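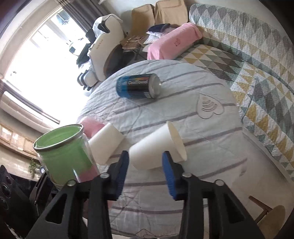
What is a heating system for?

It replaces the heat that a building loses to the air and ground outside, at the same rate as that heat is lost, so that the rooms stay at the temperature people want.

Chapter 4
Sizing a Boiler for an Existing House

Chapter 3 dealt with the ways in which heat leaves a building: through walls, floors, roofs and windows, and with the air that passes in and out. In this chapter we put those losses together and use them to choose a boiler and a set of radiators. Most of the worked problems concern older houses, where the drawings are missing and the installer has to measure for himself or herself.

4.1 Design conditions

A boiler is sized for a cold day, but not for the coldest day on record. The outdoor figure used in the calculation is called the design temperature. It varies with the place. A house on the coast at Pollotside will have a milder design temperature than one inland at Cesitbridge, even if the two houses are built to the same plan.

The indoor figure depends on the room. Living rooms are usually set higher than bedrooms and halls. In this chapter we take 20 °C for every heated room, which keeps the sums short. Later chapters treat rooms separately.

The difference between the two temperatures drives the whole calculation. If the heat loss of a house is known for one difference, it can be found for any other by simple proportion.

4.2 A first estimate

Suppose a room loses 1,000 watts when it is 20 °C inside and 0 °C outside. Each degree of difference accounts for 50 watts. On a November afternoon with 12 °C outside, the difference is 8 degrees and the loss falls to 400 watts.

Two things follow. A boiler chosen for the design temperature spends most of the year running well below its full output. And a boiler that is far too large will switch on and off at short intervals, because it cannot turn itself down far enough. This is known as short cycling – it wastes fuel and wears out parts.

4.3 The Palamarchuk house

We shall return several times to a survey carried out by Danylo Pavliuk on a terraced house owned by the Palamarchuk family. The house has solid brick walls, a suspended timber floor and 9 radiators, all fitted before the loft was insulated. The old boiler was a Stateck floor-standing model, and the owners had asked for a new one of the same output.

Pavliuk worked out the loss room by room before giving a price. His figures are set out in Table 4.1 and show that the loft insulation had reduced the demand upstairs but made little difference to the ground floor. The front room, with its bay window and open chimney, remained the hardest to heat.

Before reading on, look again at the method for air changes in section 3.6. You will need it for the front room – the chimney alone makes a large part of the answer.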